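Pre-session safety check, handheld gripper project
Room walk-through and gear check, 2024-04-25
Student lead's copy, comments typed up after

I do this one before we let anybody strap in, and it takes me 20 minutes if people stop talking to me (they don't). Same form as February with two new lines at the bottom of section 2. OK means OK, FIX means somebody does it before the next class, and WATCH means I'm going to keep nagging.

1. The room

1.1 Walkways between tables clear: FIX
Mostly fine, but I caught my foot on a power cable on the way in. Please route them along the wall or tape them down. The tape is in the Vass bin, second drawer.

1.2 Chairs pushed in or moved away: WATCH
You can't feel a chair behind you when you've got a backpack on! I bumped one myself last week. Roll them well away from your table before you start.

1.3 Exit door opens all the way: OK

1.4 Lights all working: OK
One tube was flickering back in February and it made the marker tracking go nuts. It's been swapped and we've had no trouble.

2. Worn gear

2.1 Harness straps and buckles: OK
Tugged every buckle twice. If yours slides when you lean forward, tell me and we'll switch it, we have spares. Tuck the loose ends in, too.

2.2 Head mounts snug: OK
Snug, not headache snug. Two people came to me with red marks on their foreheads, so loosen it a notch, it'll stay put.

2.3 Backpack weight and fit: WATCH
Both straps on, always. Take it off at the break even if you feel great.

2.4 Batteries (new line): FIX
Pack 16 gets warmer than the others while charging, so I've pulled it and put a Posine sticker on it. Please leave it alone. All the other packs stay on the charging shelf, never in a backpack overnight.

2.5 Charge log filled in (new line): WATCH
Half the rows are blank, come on, folks.

3. Grippers

3.1 Fingers open and close without catching: OK
I ran each pair 40 times. Kinda boring, but that's how we found the sticky one in February.

3.2 Screws on the jaw housing tight: FIX
One Plikura unit had a loose one on the left side. Snugged by hand, needs a drop of thread lock. The log says that pair is past 2,000 grabs, so I guess it earned it.

3.3 Marker cubes firmly mounted and clean: OK
Wipe with the dry cloth only, and hold the gripper by the handle when you pick it up. The cube isn't a handle!!

3.4 Pinch points: WATCH
Keep your free fingers out of the jaws. I know it doesn't look like much of a bite, but it'll get your attention.

4. People at the tables

4.1 One person per work spot, elbow room on both sides: OK
4.2 Object box set down on the table before both grippers come up: OK
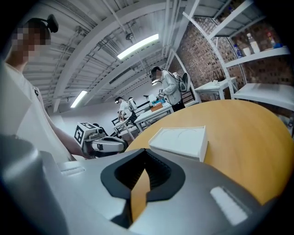
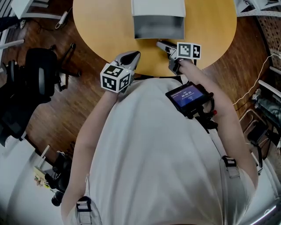
Grippers in use at the round table.

4.3 Sleeves and hair clear of the jaws: WATCH
Push long sleeves up past the wrist, and tie hair back before the head mount goes on. Hoodie strings go inside the hoodie.

5. Still open

Cable taping (1.1), pack 16 (2.4), thread lock (3.2). I've put in a Zotbridge ticket for the battery and I'll do the screw myself. Whoever gets here first next time, please grab the tape.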